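Filed under: Student Projects > Design & Making > Year 2

Do people read the rules? My project on board games and first-time players

I picked this topic after a really long evening in November when five of us tried to learn a game called Nodov from the booklet and gave up before anybody had taken a turn. The booklet was 24 pages. We had snacks and goodwill and plenty of time and it still beat us, so when the project list came round and "instructions" was on it I put my name down straight away!

My question was simple enough. If you give people a game they've never played, what do they do with the rules? My tutor, Keabetswe Radebe, told me to keep it small and watch properly, which was good advice as my first plan had 200 questionnaires in it and a spreadsheet I didn't know how to build.

What I did

I ran sessions in the common room in Plotthorpe, always at 4pm when people were done with classes and a bit hungry. Each group got a game and the rules and that was it. I sat at the side with a notebook and wasn't allowed to help, and that was much harder than I expected (I am a helper by nature, ask my sister).

I used two games. Nodov, obviously, for revenge. The other was Esteves, a trading game with a single folded sheet of rules. I'd also written my own short version of the Nodov rules, one side of paper, with the first turn spelled out move by move.

What happened

Almost every group did the same thing at the start. Somebody picked up the booklet, read the story bit out loud in a silly voice, and put it down again. Then everyone went for the pieces. The pieces got sorted, stacked and argued over for ages, and only when somebody asked "so who goes first?" did the booklet come back out. By then it had usually ended up under the box lid.

With Esteves the folded sheet stayed in the middle of the table the whole time and got passed round. People pointed at it. One group spread it flat and put their drinks on the corners to hold it open. With the long booklet only one person ever held it, and that person turned into a sort of unpaid referee who didn't have much fun. I felt quite sorry for them.

My one-page version did well up to the end of the first turn and then fell apart, as I'd left out what happens when two players want the same tile. I thought it was obvious. Two groups made up their own rule for it and one group just stopped and stared at me – I nearly cracked.

The look of the thing

I hadn't planned to write about artwork, but it kept coming up. People guess at rules from the drawings. A path looks like somewhere you walk, a border looks like somewhere you can't go, and an animal is always assumed to be either you or your enemy. Children's boards lean on this a lot, with big flat areas of colour and very clear edges, and I think grown-up games could borrow more of it. The Nodov board is brown on slightly different brown and half my players couldn't tell where one region ended. 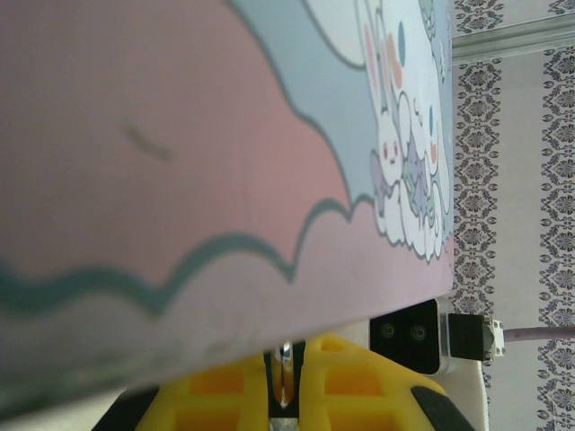 Soft pink, scalloped outlines and cartoon bunnies on a printed board.

What I'd change

I'd test my own rules on one friend before letting them loose on a group. I'd also film the sessions, with permission, as my notes from the noisier ones are mostly arrows and the word "tiles". And I'd like to try one of the Pelloteck teaching videos against a printed sheet, because lots of people told me they'd rather watch something than read it and I'd love to know if they then play any better.

My sample was small and they were nearly all people I know, so I can't claim much for anybody outside our building. But I've rewritten the one-pager with the tile rule in it, and there's a copy in the Nodov box in the common room if you fancy a go.

Recent projects
Why does the library smell different upstairs?
Bus timetables and how my nan reads them
Five ways to fold a map
Making a cardboard chair you can sit on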